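Notes on setting up the Stekilent sprout kit, part 3: rinsing and draining

Okay, so your seeds have soaked overnight and you're standing in the kitchen wondering what comes next. This is my favorite part of the whole thing! I've been growing sprouts with the Stekilent for a good while now (alfalfa mostly, and mung beans when I'm feeling patient), and most of what went wrong for me went wrong right at this stage. Draining sounds like nothing. It's most of the job.

## Before you drain

1. Wash your hands and wipe down the counter. Sprouts like the same warm, damp conditions germs like, so I'm fussier here than I am with regular cooking.
2. Pick out any seeds that are cracked or still hard as gravel. A few always slip past me, and that's fine.
3. Choose where the water will go. I use the sink for big batches and a tray for small ones. Anything with plenty of holes will do as a drying surface, as long as it's clean and nothing wobbles when you lean on it.

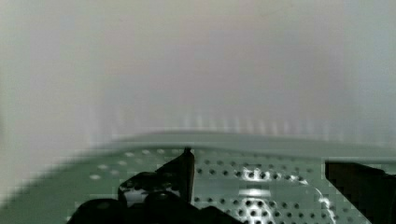

## Rinsing

1. Tip the soaked seeds into a colander. If yours has big holes, line it with a square of cheesecloth first (alfalfa seeds are tiny and they will go straight down the drain, ask me how I know).
2. Run cool water over them and stir gently with your fingers. Keep going until the water comes through clear. Mung beans give off a lot of cloudy stuff the first time, so don't panic.
3. Shake, wait, shake again. I do 3 good shakes with a little rest between them.
4. Tilt the colander and leave it for a bit so the last of the water can find its way out.

**Note:** The Azimi seed mix has radish in it, and radish gets sticky. Give that one an extra rinse. The plain Ovmont lentils hardly need any fuss at all.

**Caution:** Never leave seeds sitting in a puddle. If they smell sour or feel slimy, throw the batch out and scrub everything. I know it hurts, I've tossed a whole jar of clover over this, but please don't try to rescue it.

Any colander you already own is fine, by the way. Mine gets used for pasta and grapes the rest of the week, and I just give it a hot soapy wash before sprout duty. 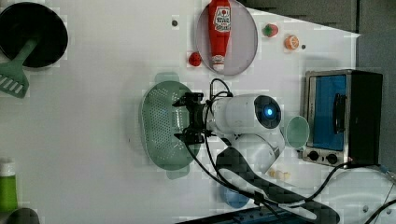
*Green plastic colander with small round holes and a flat handle at each end.*

## Back into the jar

1. Spoon the drained seeds into the jar and screw on the mesh lid.
2. Set the jar in its stand, mouth down, so air can get in and drips can get out.
3. Rinse and drain 2 times a day, morning and evening. In August I add one more at lunch, my kitchen gets really warm.
4. Keep it out of direct sun for now. Light comes in part 4, along with greening up and storing.

If your stand is the older Skikotine one, the feet are a bit short, so put a saucer under it and empty the saucer every time you rinse.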